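Etuvero Publishes Practice Guide for Hand-Held Gripper Recording

Etuvero today released the first edition of its good-practice guide for sites that record household tasks for robot training. The guide was drafted with Prostetti and draws on 1,797 recordings.

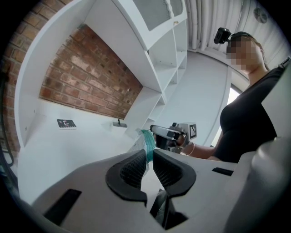
Operator safety and privacy form the opening chapter. Sites must obtain written consent before any recording and obscure faces before files are shared. Where an operator wears a head-mounted camera, as with the small black one on its head strap here, the same consent covers that footage.

Marker plates must be checked for damage every 32 recordings.

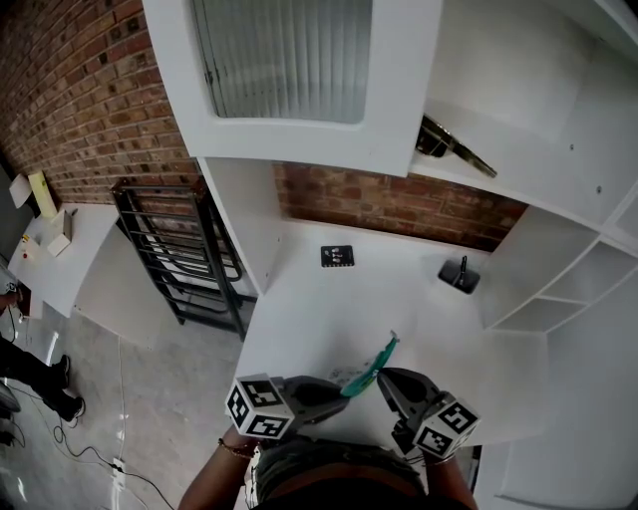
Adoption and Review

Neagu and Idelen will apply the guide at their sites beginning in January. Participating sites will keep a log of each session

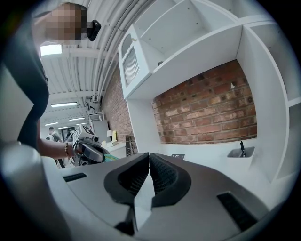 and submit it for review within 10 working days. Etuvero expects the review to cover some 2,000 recordings.

The guide is available from Etuvero on request.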